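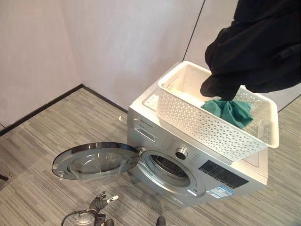
技術評価報告　双腕ロボットによる洗濯物投入作業の模倣学習手法「Nimholm」

本稿は、Pludham研究所が公開した模倣学習手法「Nimholm」について、当センターが行った評価の結果をまとめたものである。評価対象は、かごの中の布を一枚ずつ把持し、前面投入式の洗濯機のドラムへ入れるまでの一連の作業とした。学習済みモデル、学習用コード及び遠隔操作用ソフトウェアの三点は、いずれも配布版に変更を加えずに使用している。

手法の概要

Nimholmは、遠隔操作によって収集した実演データから、頭部カメラの映像と関節角を入力として両腕の動作を出力する方策を学習する。作業は「布の探索」「把持」「搬送」「投入」の4段階に区分され、各段階の切り替えもモデル自身が判定する。配布版モデルの学習には約3000件の実演が用いられており、その大半はタオル及び無地の衣類である。

段階の区分を明示的に持たせた点は、従来の一括型の方策と比較して評価できる。動作が停滞した際、どの段階の判定に迷っているかが記録から読み取れるため、原因の特定に要する時間が短い。一方、段階の判定値は配布版の表示画面には現れず、利用者が記録ファイルを開いて確認する必要がある。この点は説明書に記載がなく、改善を求めたい。

評価の方法

試験はHaworth棟の居室型実験室において、床にカーペットを敷いた状態で実施した。格子状の穴のあるプラスチック製のかごを洗濯機の天面に置く配置を基本とし、かごの向きは試行ごとに変更した。洗濯機の扉は開始時点で開いた状態とし、扉の開閉は評価に含めていない。試行の総数は1386回である。布が床に落ちた場合、及び布がドラムの縁に掛かったまま腕が離れた場合は、いずれも失敗として扱った。

結果

把持については、布がかごの中央付近で山状になっている場合に安定した動作が得られた。指先を上から押し当て、布の頂部をつまんで引き上げる動作は滑らかであり、かごの内壁との接触も少ない。布が内壁に寄っている場合は、一度の把持で持ち上がらず、位置をわずかに変えてやり直す例が目立った。やり直しの動作は実演データに含まれていたものとみられ、二度目の把持はおおむね良好であった。

問題が集中したのは投入の段階である。天面のかごから前面の開口部へ布を下ろす経路では、腕が一時的に開口部を隠し、頭部カメラからドラムの位置が確認できなくなる。大判の布では裾が扉の内側に掛かることがあり、配布版モデルはこれを完了と判定する傾向を示した。もう一方の手で裾を押し込む動作も出力されるものの、開始が遅く、効果は限定的である。

薄手で滑りやすい布、及び複数枚が絡んだ布については、成績の低下が明らかであった。特に絡んだ布では二枚を同時に持ち上げ、搬送中に一枚を落とす失敗が繰り返された。これらの条件での使用を予定する機関は、自らの布を用いた追加の実演を準備すべきである。

なお、安全停止装置が作動した試行は14回あり、いずれも手首部と洗濯機の前面との接近によるものであった。機器の損傷は生じていない。

導入及び運用

環境の構築は説明書に従って完了したが、カメラの校正手順には記述の前後する箇所があり、初回の作業者には分かりにくい。校正を省略した状態でもソフトウェアは警告なく起動するため、運用規程に確認項目を設けることが望ましい。グリッパーに布製の覆いを装着する場合は、指先の厚みの変化を設定ファイルに反映させる必要がある。当センターでは、この値を更新しないまま行った予備試験において、把持の失敗が増加した。

比較対象としたSkoltlow方式は、布の輪郭を推定してから把持点を計算するものであり、単一の布を平らな台から取る条件ではNimholmと同等の結果を示した。ただし、かごの中で布が丸まった条件では把持点の候補が定まらず、動作の開始までに長い時間を要した。計算資源の負担はSkoltlow方式の方が軽い。

総合所見

かごからの取り出しを主たる研究対象とする機関に対しては、Nimholmの導入を推奨する。投入までを含む連続作業については、完了判定の修正を条件とした限定的な推奨にとどめる。扉に掛かった布の検出に関しては、当該試行の記録を添えて開発元に報告済みであり、修正版が公開された場合には同一の条件で再試験を行う予定である。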